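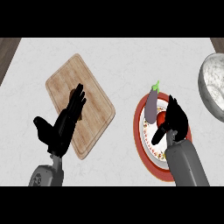 Ifigeneia Koutsoukos thinks I've got the whole thing backwards. I had come in asking about robots, and according to her I should have been asking about people, and in particular about how bad people are at doing the same thing twice in a way a machine can use.

So we started over. I'd brought pastries, which helped.

Koutsoukos runs data gathering for Salix, a project inside a small company called Vindent that wants two-armed robots to handle food in ordinary kitchens. Her group makes the examples. Somebody puts on a headset and a pair of gloves, steps into a rendered kitchen, and moves the robot's arms around as if they were their own (sort of – more on that in a minute). Every joint position gets saved along with what the robot would see. Do that enough times and you have something for the learning system to copy.

"We call them demos, and I wish we didn't," she told me. "A demo sounds like you're showing off. I want the most boring version of you picking up an eggplant."

There is a lot of eggplant in her life. The group's kitchen has a marble counter, a cutting board and a red-rimmed plate, and plenty of the work is getting one thing off one surface and onto another without knocking into its neighbors. I asked why eggplant, and she gave me a much longer answer than I expected! It has a fat end and a thin end, so where you grab it matters. It has a stem the fingers can catch on. Put something round next to it, a tomato say, and the hand has to choose a way in.

"A tomato by itself is easy. You come down on it from pretty much anywhere," she said. "Put it beside something long and now you've got a decision. People make that decision without noticing, and then the next time they make a different one."

That was her point about doing things twice. The system learns from whatever it's given, and if half the examples go in from the left and half from the right, an early model will cheerfully split the difference and drive straight into the vegetable. I laughed. She didn't, much. They lost most of October to that one.

The fix wasn't to make everybody do it the same way, which was my guess. They tried that, with a written script, and the examples came out stiff and the robot fell apart the moment a plate was turned a little. What they do now is let operators choose, but they have to commit. If you're going left, go left. No hovering over the plate while you make up your mind.

"Hovering is poison," she said. "The model learns that the thing to do near food is wait."

I got to try it, and I hovered like crazy. The gloves are lighter than they look and the lag is small, but you feel nothing when the fingers close, so I kept squeezing long after I should have stopped. My other problem was the left hand. I'm right-handed, and I parked the left one on the cutting board and completely forgot I owned it. Koutsoukos says everybody does this. She threw out my first 4 tries and kept 2 of the later ones, and I was prouder of that than I probably should be.

A full session is 23 examples, then a break, then you hand the gloves to the next person. I asked where the number came from. She said it's where the sloppiness used to start when they plotted it, and that people argue for 25 every few months and she says no.

We talked for a while about why they don't just do all of this on a real counter. Some of it they do. Gkikas, the lab across the courtyard, has the physical arms, and Salix sends its models over there to be tried out. But a rendered kitchen resets with a key press. You can move the bowl, change the veins in the marble, swap the plate for a darker one, and replay the same hand motions against all of it. A tool called Skevidia does the shuffling overnight, and in the morning she goes through what came out, coffee in hand, deleting.

Deleting is most of her job, the way she tells it. Fingers that pass through a rim. A tomato that jitters for no reason. She has a soft spot for a certain kind of failure, though, and keeps those on purpose: the grab that slips, then a calm second try.

"If you only ever show it success, it has no idea what to do a half inch away from success," she said. "And it's always a half inch away."

I wanted to know when she'd have enough. She pulled a face. The last round took over four weeks, and then the Gkikas people asked whether the robot could pass something from one hand to the other before setting it down, and none of the examples had that in them. So they're gathering again, handovers this time, with both arms in play from the first second. She's worried about the wrists. There's a pose where the two forearms nearly touch and operators lean back in their chairs to avoid it, as if leaning did anything.

Did I want another turn with the gloves before I left? I did. I used the left hand this time.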